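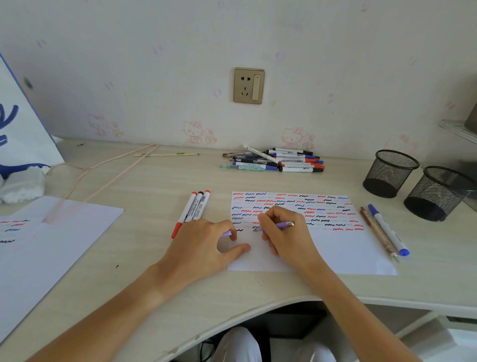
Home Office and Study Walk-Through, With My Comments
Anduvgate Tenants' Newsletter, back-to-school edition
Aug 28, 2019

I do this walk-through in my own apartment twice a year, once in May and once right before school starts, and every time I post the list somebody asks me to explain what I meant by half of it. So this time I've left my comments in. The marks are the same as always: OK, FIX, or WATCH. WATCH means I'm not doing anything today but I want to look again next time.

I'm not an inspector. I worked front desk at Flustgate for years and ended up being the person who walked the floors with the clipboard, and the habit stuck. If you rent, anything inside the walls or the panel goes to the building office, please don't open things up yourself!

PART 1. POWER

1. Outlets behind and beside the desk: faceplates tight, no cracks, no brown marks.
OK. I had to drag the desk out to see the lower one, which is the whole reason I only do this twice a year. Found a sock.

2. Plugs sit firmly and don't sag.
FIX. The lamp plug droops. It pulls out if you so much as look at it, and that's a worn outlet, so I've put in a request. Until it's done the lamp runs off the other wall.

3. Power strip has a breaker switch and a lab mark on the underside.
OK. If you can't find a mark from a testing lab on yours, I'd get rid of it. I had an old white one from my college dorm that I was weirdly attached to and it finally went out in May.

4. No strip plugged into another strip.
OK this time. Last fall, not so much. I had a strip on a strip on an extension cord and I was the one handing out the checklist, so there you go.

5. Space heater plugs straight into the wall, and never into a strip.
OK, mine's still in the closet. I'm putting this here in August because in the first cold week you won't go looking for a checklist, you'll go looking for the heater. When you do bring it out, give it three feet on every side, and that includes the curtains and the wastebasket.

6. Cords: run your fingers the whole length (unplugged, please) and feel for nicks, flat spots, stiff spots.
WATCH. The laptop charger is getting stiff where it meets the brick. No split yet.

7. Nothing running under the rug.
OK. I know it looks nicer. I know! But the cord gets walked on all day and you can't see what it's doing under there.

8. Test button on any GFCI outlet in the room.
N/A for my study, but I did the kitchen and bathroom while I was thinking of it. Kitchen clicked off and reset fine. The bathroom one needed a real shove with my thumb, so it's on the same request as item 2.

PART 2. DESK AND CHAIR

9. Desk doesn't rock. Push on each corner.
FIX, then OK. The back left foot had unscrewed itself again. Two turns by hand and it was solid. I do wonder who's turning it.

10. Underside of the desk: screws snug, nothing sharp where knees go.
OK. Get down there with a flashlight. My neighbor Jitendra Pant ripped a good pair of pants on a staple under a secondhand desk, and he has asked me to mention it in every edition until the end of time.

11. Chair: casters roll, gas lift holds, back doesn't give when you lean.
WATCH. It sinks slowly over an afternoon. I start the day at the right height and finish it like a kid at the grown-ups' table. That's annoying more than dangerous, but a lift that suddenly drops is another matter and I'd stop sitting in a chair that did that.

12. Feet flat, elbows near desk height, light not bouncing into your eyes.
OK. I raised the screen on a box of printer paper two years ago and keep meaning to buy a proper stand.

13. Desk drawer has a stop so it can't come out on your foot.
FIX. It doesn't, and it did. New stop is on the shopping list. In the meantime I've taken the hole punch and the big stapler out so it would hurt less.

14. Blades and points put away: scissors, box cutter, craft knife, compass.
OK. The box cutter was in with the pencils with its blade out a little way, so I'm giving myself an OK only because I fixed it on the spot.

PART 3. SHELVES AND ANYTHING TALL

15. Bookcases fastened to the wall.
OK on the big one. The short one by the door isn't fastened, and I used to say short ones don't matter. Then my niece came to stay, and she climbs like a squirrel. Marked FIX. The building office will tell you what kind of anchor goes in your kind of wall, so ask before you drill.

16. Heavy things on the low shelves.
FIX. All my binders were up top. I moved them, and it took the whole of a podcast.

17. Nothing stored on top of the bookcase that could slide off.
WATCH. One framed print, leaning. I love it up there. I've put museum putty under it and I'm going to see if that holds before I decide anything.

18. Step stool where you can reach it, so you don't stand on the rolling chair.
OK. It hangs on the back of the closet door now. Standing on a chair with wheels is the single dumbest thing I do regularly, or did.

PART 4. FIRE AND AIR

19. Smoke alarm: press the button, hear it from the desk with the door shut.
OK. Loud as ever, sorry to the third floor. Check the date on the back too – they're usually good for ten years from when they were made, and the maker's instructions will say for sure.

20. Fire extinguisher: needle in the green, pin in, nothing in front of it.
FIX. Needle's fine, but there were two grocery bags of recycling in front of it. Gone now.

21. Paper not piled near a lamp, heater or charger.
OK now. I had a stack leaning on the lamp base and the shade gets hotter than you'd think. If you keep a lot of scrap paper, a tray with sides does wonders.

22. Phone and laptop charge on a hard surface.
OK. I charge on the desk. I've been trying to talk my sister out of charging under her pillow for ages (she reads this, hi).

23. Window opens all the way and closes again.
FIX. It opened, and then it took me and a bar of soap to get it down. Rub the soap along the track, it works great on wood. If your window's painted shut, report that one the same day you find it.

24. Vent or return not blocked.
OK. Vacuumed it.

25. Markers, sprays, glues: caps on, anything with a flame symbol kept away from heat.
WATCH. I've got a can of spray adhesive I can't remember buying. It's gone to the storage closet, away from the water heater, until the county's next drop-off day. Please don't put those in the trash chute.

PART 5. GETTING OUT

26. Door opens fully, no coats or boxes behind it.
FIX. Boxes from Kadum Office Supply, flattened and stacked behind the door "for later." They're in the recycling.

27. Clear path from the desk to the door, wide enough in the dark.
OK. Turn off the light and walk it, slowly. I felt silly the first time, and then I met the corner of the filing cabinet.

28. Hallway clear outside your door.
OK on mine. I won't name the stroller. You're lovely people, but the hall has to stay open.

29. Everyone in the home knows where we meet outside.
OK. Ours is the bench in front of Chantharasri, the noodle place across the street. Ask your kids, don't tell them, and see what they say. My nephew said "Grandma's," and she lives in another state.

30. Emergency numbers written down on paper.
OK. Inside the closet door, big print. I re-wrote it this time because the old sheet still had the previous super's number on it.

WHAT IT COST ME

Anchors, a drawer stop, museum putty and a new tray came to just under $50, and the soap was already in the house. The putty will do me for years. If money's tight, do items 5, 7, 19 and 27 first, they don't cost a thing.

TO DO BEFORE I SIGN OFF ON IT

Item 2, lamp outlet – request is in
Item 8, bathroom GFCI – same request
Item 13, drawer stop
Item 15, anchor for the short bookcase
Item 6, look at the charger again in a month

If you want a blank copy without all my chatter, there's a stack by the mailboxes in the Anduvgate lobby. Jitendra has a stud finder he's happy to lend, just bring it back with the battery in it.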